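旧信抄录计划（第二期）招募参与者

Comport资料室现面向社会招募旧信抄录参与者，报名截止日期为2020年6月7日。第二期活动在8月进行，录取结果会在开始前通过电子邮件通知。

一、项目介绍

资料室收藏有一批私人往来书信，登记名称为“Jasińska信札”，共616封，合计1773页。信件由一个做布料生意的家族陆续写成，内容多是家事、进货、运费、生病、借钱还钱，也有不少谈天气和收成的段落。寄信人有好几位，字迹差别很大，有的工整，有的潦草到同一个字前后写法都不一样。

第一期完成了前面几盒的抄录，整理出的文本已经可以在资料室的阅览电脑上检索。第二期要处理的是剩下的部分，其中中文信和英文信各占一些，还有少量是两种文字夹杂写成的。参与者看到的是放大打印的复印件，原件不出库房。

抄录的意思是逐字把信上的内容写下来或录入下来，不翻译，不改错字，不补标点。看不清的地方按规则标注。抄好的文本由另一位参与者对照复印件校一遍，两人意见不同的地方交给组长定。

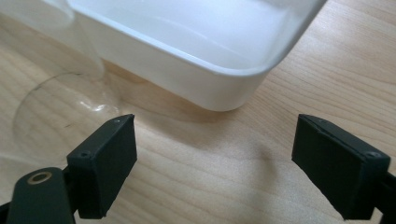 二、招募对象

年满十八周岁，不限专业和职业。
能阅读繁体字，或能阅读英文手写体，两项有一项即可。两项都行的请在报名表里注明，夹杂文字的信件会优先分给这部分参与者。
能保证参加8月的全部活动。中途只能来一半的，请报候补，不要占正式名额。
有耐心。一页信抄一个上午的情况是有的。
不要求有档案工作或文史研究的经验。第一期的参与者里有退休会计、药店店员、在读学生，也有做装修的。抄得慢没有关系，资料室不按页数考核。

家里有人和我们同时报名的，可以申请分在同一组，但不能互相校对。

三、工作内容

1. 参加一次培训，时长半天。内容包括抄录规则、常见异体字、旧式数码（苏州码子）的认法，以及英文连写中容易混淆的字母。培训由Geetha Thevar主持。

2. 按组领取复印件。每份复印件外面套有文件袋，袋上写着信件编号，领取和归还都要在登记本上签名。

3. 抄录。可以手写在资料室提供的稿纸上，也可以用资料室的电脑录入。手写的稿子之后由工作人员录入，录入后会请本人再看一遍。

4. 校对。每人抄录之外，还要校对同组另一人的稿子。校对用红笔，只在稿子空白处写，不在原字上涂改。

5. 填写信件卡片。卡片上有寄信人、收信人、日期、地点和主要事项几栏。信上没有写日期的就空着，不要根据内容去猜。有把握推断的，把依据写在备注栏里。

四、场地和用具 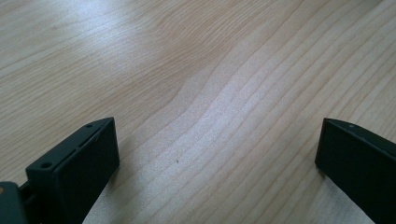
抄录在资料室的工作间进行，8月期间上午和下午各安排一个时段，参与者选定一个时段后请尽量固定。稿纸是Stondetti的横格稿纸，格线印得很淡，有人喜欢，有人嫌看不清，嫌看不清的可以换方格的。铅笔、红笔、橡皮和放大镜都由资料室提供。工作间用的是浅色木桌，桌面木纹很细，斜着走，还有弯弯曲曲的地方，用薄纸写字的时候请领一块垫板垫在下面，复印件也不要直接拿来对着木纹找行。垫板用完放回架子上。自己带惯用钢笔的，墨水请在走廊里灌好再进来。

电脑录入的位置需要提前登记。录入软件用的是Miketti，只有输入、保存和插入标注三个常用功能，培训时会演示一遍。没有用过电脑打字的参与者请选手写，不用勉强。

饮水请用带盖的杯子，放在不摆复印件的一侧。工作间不能吃东西，休息室里有热水和微波炉。

五、抄录规则摘要

下面是规则里问得最多的几条，完整版在培训时发。

认不出的字，用方框代替，一个字一个方框。整行都认不出的，写“此行不清”，再写明是第几行。
信上划掉的字，如果还能认出来，抄下来并加删除记号；认不出的，写“删去数字”，不必写具体几个。
信纸边上、背面、信封上的字都要抄。第一期有人漏了信封背面，后来回头补了很久。
写错的字照错的抄，在旁边加注。比如“收倒”就抄“收倒”，不要改成“收到”。
人名有几种写法的，见到哪种抄哪种，统一人名是后面编目的事。
金额和数量抄完后请单独再看一遍。旧式数码横写竖写会换，出错多半出在这里。
换行要跟着原信走，原信在哪里换行，稿子也在哪里换行。英文单词被拆成两行的，照拆。

有疑问的地方先做记号往下抄，不要停在一个字上。很多字抄到下一封信就认出来了，同一个人写同一个地名，写上几次总有一次清楚。

六、补贴和待遇

每位完成全部活动的参与者可领取补贴300元，活动结束后一次发放，需提供本人银行账户。中途退出的不发补贴，但已经完成的稿子仍会署名。

资料室提供参与证明，可写明抄录和校对两项内容，需要的请在结束前告知。抄录文本发布时，每封信后面会列出抄录者和校对者的姓名。不愿意署真名的可以用笔名，报名表里有一栏可填。

交通费不另外报销。

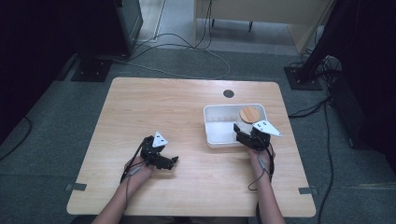

补贴以外，参与者还可以办一张资料室的阅览证，有效期一年，能进阅览室查看已经开放的书信文本和旧报纸。复印按现行价格收费，参与者没有折扣。

七、时间安排

报名截止后，先做一次试抄。我们会把一页复印件的扫描件发到各位的邮箱，请在收到后一周内抄完发回。试抄主要看能不能按规则来，认不全没有关系，留方框就行。请独立完成，不要请人代抄。

试抄通过的进入正式名单，按字迹和文字种类分组。分组名单和时段表会一起发出，收到后请回复确认。没有回复的，名额转给候补。

8月初培训，之后进入抄录。最后几天专门用来校对和补卡片，不再发新的信件。

培训那天请带身份证件，用来办理出入登记。

八、保密和使用

这批信件由家属捐赠，部分内容涉及仍在世的人。参与者需要签一份保密协议，在文本正式开放之前，不在网上发布信件内容，不拍摄复印件，不把复印件带出工作间。跟家里人说说今天抄到了什么，这个不在限制范围内，但请不要提到人名。

抄录文本的使用权归资料室所有，供研究和公众查阅。参与者如果想把自己抄录的信件用在论文或文章里，文本开放后可以按普通读者的办法申请。

九、报名方式

请到资料室服务台领取报名表，填好后交回服务台或者寄回，信封上写“抄录报名”。也可以从资料室网页的“活动”一栏下载表格，用网页上的邮箱提交，邮件标题写姓名和可参加的时段。

报名表请写明：
姓名和联系电话；
能读繁体字、英文手写体，还是两者都能读；
选上午还是下午；
选手写还是录入；
是否接受调到另一个时段；
有没有需要照顾的情况，例如视力、坐姿、轮椅进出等。工作间在一楼，门口没有台阶。

不需要交简历。愿意附一小段自己的手写字也可以，分组时会参考，但不影响录取。

报名和时段方面的问题请找Shoaib Ghumman，抄录规则和试抄方面的问题请找Geetha Thevar。两位都在服务台后面的办公室，中午休息时不接待。打电话请在下午打，上午他们多半在库房里，听不到铃声。

第一期的参与者可以再次报名，免试抄，但报名表仍要重新填写，培训也要参加。规则里关于信封和卡片的部分有改动，旧的规则册请带回来换新的。

Comport资料室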